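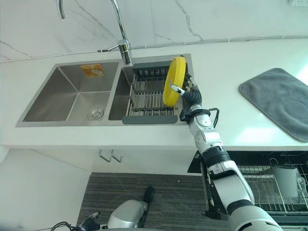 A yellow plate over the metal drying rack, in the smaller basin of the sink.

Marcus Mahmoud has sold kitchens for 11 years, and he wants me to believe in the rack that sits inside the sink. "You get your counter back," he says. "That's the whole pitch."

I ask where the big pot goes. "In the left basin." And if the left basin is full of dirty dishes? He takes a moment. "Then you wash those first."

The Holloway, as his firm calls this layout, adds $300 to the price of a plain double sink. My own rack cost a good deal less and lives on a towel. Mahmoud says the towel is the problem. "It never dries. You just stop noticing."

He may be right about the towel. I'm less sure about rods that close together, and I ask who scrubs between them. "Hot water and a brush," he says. How often? "I'd say weekly." He does his own, he admits, "when I think of it."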